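A Morning at the Hoekstra Reuse Barn

I have been meaning to get up to Ramesden for years, and in May I finally did it. The Hoekstra Reuse Barn opens its back rooms to visitors one morning each spring, and if you have any weakness at all for secondhand stuff (I do, my garage will testify) you should put it on your list for next year.

The drive takes you out past the feed store and over the Skornton bridge, and then the road narrows and you start to think you've missed the turn. You haven't. Keep going until you see the green roof. I got there at 8:40, which I thought was early, and the gravel lot was already half full. Somebody had set up a coffee urn on a folding table and there were cinnamon rolls, still warm, a dollar each. I had two. It was that kind of morning.

The barn used to be a dairy. You can still see where the stalls were, and the floor slopes to a long drain down the middle, so all the bookshelves on the left side have little wedges under them. These days it takes in household goods from five towns – furniture, dishes, tools, toys, hardware, lamps, coats, whatever people are clearing out – and sells most of it again out front. On a regular day you only see the shop. On the open morning they take you all the way through, starting at the door where the cars pull up.

Our guide was Keabetswe Kekana, who runs the sorting side and has the best job in the county as far as I'm concerned. She moves fast and talks faster, and she had us all laughing before we got through the first door. She told us that the barn handled 3,000 drop-offs last year, and that the week after everybody's spring cleaning is the one week she doesn't let anyone take off.

What surprised me most was how mixed the donations are. I had pictured people dropping off a tidy box of plates or a bag of winter coats. Some do! But far more often it's a whole drawer, or the contents of a shelf in the basement, poured straight into whatever was handy.

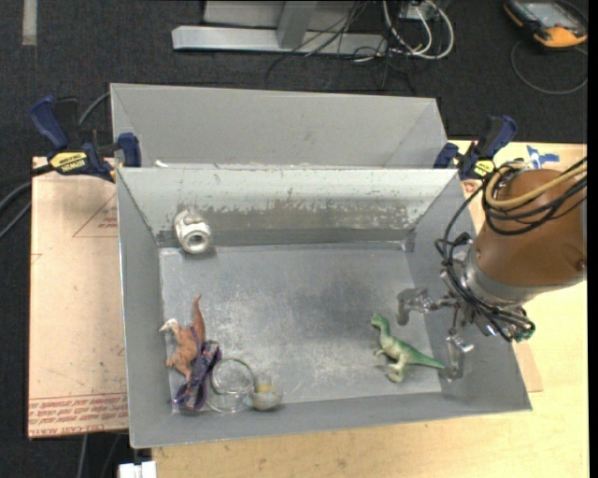

Sorting all that is slower than you'd guess. Keabetswe's rule for new people is that you pick up one thing, decide on it, and put it where it goes before you touch the next. No piles for later. She says "later" was the name of a corner of the barn when she started, and it took her most of a winter to get rid of it. Plumbing parts go to the hardware wall, toys go to the washing room, and fabric gets shaken out and looked over under a bright lamp by the window.

The hardware wall deserves a paragraph of its own. It has 147 small drawers, pulled out of an old pharmacy, and each one has a sample of what's inside wired to the front. Hinges, cup hooks, hose washers, drawer pulls, casters. I was looking for a brass knob to match the ones on my grandmother's dresser and I found two, 50 cents apiece. One is a hair bigger than the other. I don't care.

Then the washing room, with its deep sinks and a smell of dish soap you could pick up from the hallway, and after that the mending room, which I could have stayed in until closing. Four sewing machines, a wall of thread, and a woman re-caning a chair seat who let me try a row. It is much harder on the fingers than it looks. There's a Muralska loom in there too, an enormous thing that came in as a donation in pieces, and they use it to weave worn-out sheets into rugs. The rugs sell the minute they're hung up, so if you want one, go there first and see the rest afterward.

Upstairs in the old hayloft are the books and records. The stairs are steep and there's only a rope for a handrail on one side, so take your time. They've got a lift at the north end for anyone who needs it, just ask at the desk. I came down with a field guide to ferns, a stack of sheet music and a cookbook with somebody's notes in pencil all through the pie chapter ("more lemon!!").

A few practical things. The tour is free and runs 90 minutes, though ours went over because people kept asking questions. Wear closed shoes. Bring cash for the rolls, but the shop takes cards. Parking fills up by 9:30 and after that they send you to the church field. Dogs have to wait outside, and there's a water bowl and plenty of shade along the east wall.

I left at noon with the knobs, the books and a lamp I did not need, and I've already told my sister she's coming with me next spring.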